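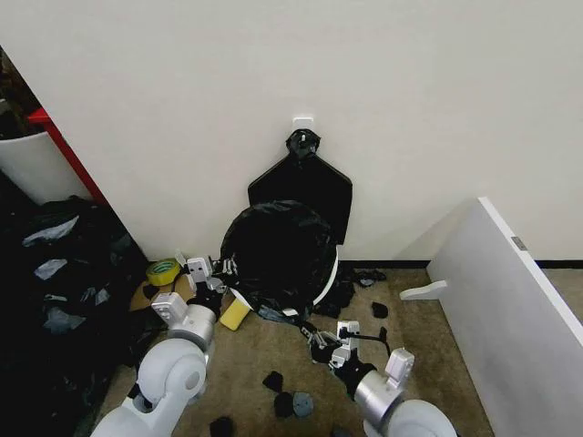
Who is this post for? It is for someone who has bought equipment before, can hold a supplier to a written quotation, and would like to do the same for two-armed robots used in cleaning and waste work.

Equipment Planning Officer (fixed term, 16 months)
Barnora Facilities Services, Nillen office

Barnora invites applications for the above post. The officer will prepare the purchasing plan for robots assigned to routine indoor tasks, such as changing bin liners and clearing scraps from carpeted floors, and will report to the Head of Procurement.

Main duties

Draw up a budget covering purchase, spare grippers, servicing and staff training.
Compare outright purchase with leasing over the expected life of each machine.
Obtain and assess quotations, including those under the existing Mazza framework.
Agree acceptance tests with site managers before any order is placed.
Keep the equipment register – known internally as Fledurent – complete and up to date.

Applicants should have experience of capital purchasing in a public or commercial setting and be confident with spreadsheets. A technical qualification is welcome but not required. Knowledge of soft or awkward loads, such as bags and liners, and the demands they place on grippers would be an advantage.

The post is based in Nillen, with 2 days a week at client sites. Hours are full time, although applications for a job share will be considered. Travel between sites is paid.

Applications should consist of a CV and a covering letter of no more than 11 paragraphs, addressed to the Recruitment Office. Shortlisted candidates will be asked to complete a 60-minute budgeting exercise. Interviews will be held in March.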